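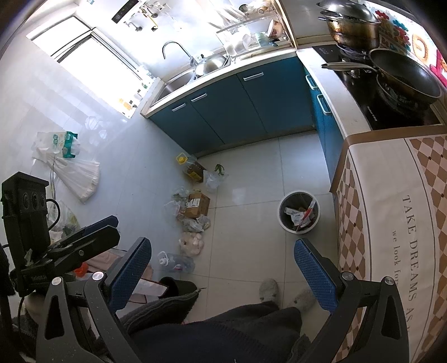 Kitchen with a tiled floor and a cooking counter along one side.

How to Record a Right of Way Over a Neighbor's Land

A right of way lets the owner of one parcel cross another parcel for a stated purpose, such as reaching a road, a well or a rear entrance. In the law of property it is a form of easement. The land that benefits is called the dominant estate, and the land that is crossed is called the servient estate. This page explains how owners in the Fonditz land registration district may put an existing or newly agreed right of way on the public record.

The guidance is general. It does not replace advice from a licensed attorney, and it does not apply to public roads, utility corridors or rights claimed by long use without permission. Claims of the last kind must be established by a court before they can be recorded.

Before you begin

Obtain a current copy of the deed for each parcel. The names of the owners in your agreement must match the names on the deeds exactly, including middle initials and suffixes. Where a parcel is held by a married couple, a trust or a company, every person whose signature would be needed to sell the land must also sign the easement.

Check whether either parcel is mortgaged. An easement recorded after a mortgage on the servient estate may be lost if the lender later forecloses. Owners commonly ask the lender to sign a subordination agreement, and the district office will accept this for recording together with the easement.

Step 1. Describe the route

The agreement must identify the strip of land to be crossed. A surveyor's description is preferred. A sketch may be attached as an exhibit but will not be accepted alone. State the width of the strip in feet and refer to fixed boundary points. Wording such as "the usual path" has led to disputes and should be avoided.

Step 2. State the purpose and the limits

Set out who may use the way, whether on foot or by vehicle, and whether deliveries and guests are included. If the way passes close to a dwelling, the parties may agree on hours of use. State whether the right is permanent and passes with the land, or ends on a given event. If nothing is said about maintenance, the owner of the dominant estate will ordinarily be expected to keep the way in repair.

Step 3. Complete Form 54

Form 54 is the cover sheet for all easements. Enter both parcel numbers, the mailing address of each owner and the type of right being granted. Parcels in the Kimis and Gekora subdivisions carry an additional plat reference, which must be entered on the second line. Leave the box marked "Office use" blank.

Step 4. Sign before a notary

All owners of the servient estate must sign before a notary public. The parties may sign on different days and before different notaries, provided each signature has its own certificate. Owners of the dominant estate need sign only if the agreement places duties on them.

Step 5. File the documents

Documents may be filed in person at 802 Vakulenko Street or sent by mail. Enclose the original agreement, Form 54, any exhibits and the recording fee. Documents longer than eight pages are subject to an additional charge for each page. Originals are returned by mail once they have been indexed.

If a document is rejected

The office will send a notice stating the defect. The most frequent defects are an incomplete notary certificate, a missing parcel number and a name that differs from the deed. A corrected document may be filed again under the same notice number. Priority is determined by the date on which the corrected document is accepted.

Page last reviewed: Thursday, October 16, 2025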